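**Notebook, November, Friday, 7:40 a.m.** Notes
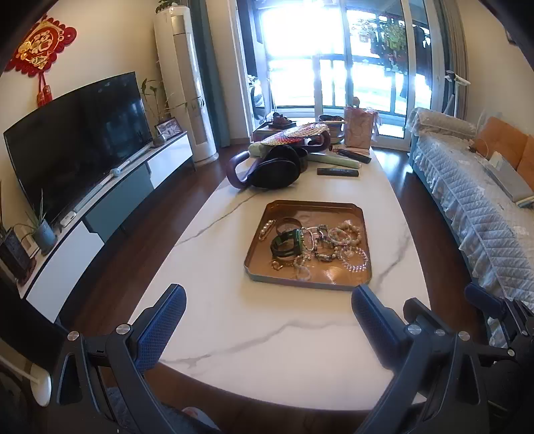

Nedisham want the new bag foam signed off before the derby, as if the foam will be playing loose forward. Left over from yesterday: the load cell zero had drifted again. Re-zeroed twice, then once more out of spite.

Ran 30 hits on the old bag and 30 on the Karero one, same drop arm, same height. Peak readings:

- old bag: 248 kg mean, creeping up toward the end
- Karero: 232 kg mean, flat all the way through

So the Karero is softer, but not by much, and well short of what the brochure had us hoping for. Velimir says the players won't feel the difference. Velimir was a winger, so I'm not sure he ever hit one.

The creep on the old bag bothers me more. Either the foam is packing down or the bottom strap is slipping. Marked the strap with paint pen at the buckle. Will rerun Monday before anyone touches it. (Birsen, this means you. Leave the buckle alone.)

Hit counter now reads 1,196 on the drop arm. Pivot bolt was due a look at a thousand. Looked at it. It's a bolt. Slight wear on the washer, swapped it, old one is in the jam jar with the others.

Danica came by with the front row's complaint, namely that the shoulder pads ride up in the scrum machine. Asked which pads. She said "the blue ones," and they own three kinds of blue ones. She'll bring a set of each.

Halilović quoted for re-covering the scrum machine. Quote is fine, lead time lands squarely after the derby. Teodora to ask if they can do the two middle pads first, those being the ones with tape holding the tape on.

To do:

- rerun old bag, strap marked
- cold test on the Karero, leave it out overnight under the stand
- find the other 10 mm socket
- tell Charito no, we can't make the posts wider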